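Speaker notes: Talking to toddlers at home
Parent evening, Griltbridge Family Center, 29th April
Speaker: Hanne Sjöberg, speech and language therapist

Opening

Say hello, wait for latecomers. Phones on silent. Mention that the handout is by the door and that the talk runs 40 minutes with questions after.

Start with the question I get most at the clinic: "My child is two and hardly talks. Should I worry?" The answer depends on more than the number of words. Tonight is about what to look for, what helps at home, and when to ask for a check.

Say early on: late talking is common, and most parents in this room have not done anything wrong. Some late talkers catch up without help. Some don't, and at age two we can't always tell which is which. A check costs little and can save a long wait later.

What I look for

Words are the part everyone counts. I also look at pointing, waving, bringing a toy to show you, turning when their name is called. A child who has few words but points at everything and follows what you say worries me less than a child with a list of words who rarely uses them to ask for something.

Understanding matters. Can he fetch his shoes when you ask, without you looking at the shoes? Do the shoe example with a parent in the front row. It usually takes two tries before people stop looking at the shoes.

Any loss of words or gestures a child used to have: call the doctor that week. Repeat this one.

Hearing. Always get hearing tested first, even if you're sure it is fine. Glue ear comes and goes, and a child can hear well one month and poorly the next.

What helps at home

Get down to the child's level, face to face. Floor is good, bath is good, high chair is good.

Wait. Most adults leave a second or so before filling the gap. Try counting to six in your head. Ask the room to do it in silence now. It will feel long.

Say back what they say and add one word. Child says "car," you say "red car" or "car gone." No need to make them repeat it.

Fewer questions, more comments. "What's this? What color is it?" turns play into a test.

Two languages at home: keep both. Speaking two languages does not cause a language delay. Count words from both when you fill in the checklist. Somebody always asks about this, so don't rush it.

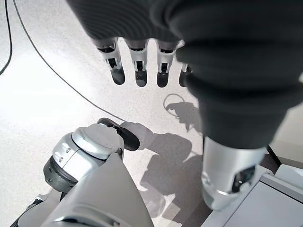
Screens. Keep this short, people get defensive. A video call with a grandparent is a conversation. A show left on in the background gets in the way of one, so turn it off during meals and play. If they do watch, sit with them and talk about it.

Books. Same book again is fine. You don't have to read the words on the page. Let them turn pages out of order.

Getting a check

Families in Griltbridge can ask their doctor or call the center directly. Current wait for a first visit is six weeks. Don't hold off on the home steps in the meantime.

First visit is mostly play. Bring a favorite toy and a short phone video of the child at home, as plenty of children go quiet in a new room.

Next parent evening is in December, topic is stuttering. Sign-up sheet at the front desk.

Questions. Repeat each one into the microphone before answering. If someone asks about their own child in detail, offer to talk afterward.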